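Attendance at Avetti Football Club: Project Report

We counted home crowds at Avetti over 10 league matches. The lowest gate was 2255, against Nemitov in the rain.

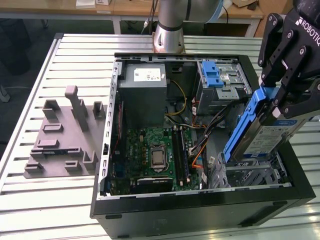 The highest was 3471, for the derby with Jorkov. Evening kick-offs drew fewer families, but away support hardly changed. 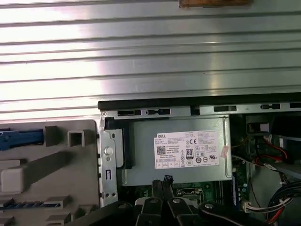

Ticket prices were the same all season, so we left them out. Two gates were missing from the club's list and we took them from the match programmes.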